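How Does a Robot Learn to Pick Up a Plate?

Your hand knows how hard to squeeze a plate. A robot has to be taught. The Plornau kit from Kastness helps people do the teaching. A person holds a gripper, a tool with two jaws that open and close, and does a chore with it.
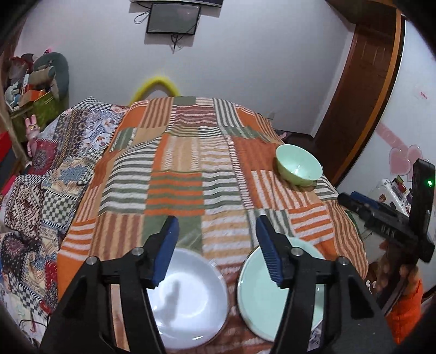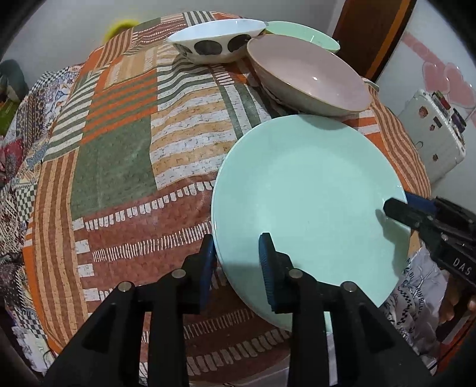 Plates, bowls and blue finger pads.

The kit saves each try. Robots need lots of tries to learn from, so one chore may be done 600 times. The kit comes in a case with 4 spare pads.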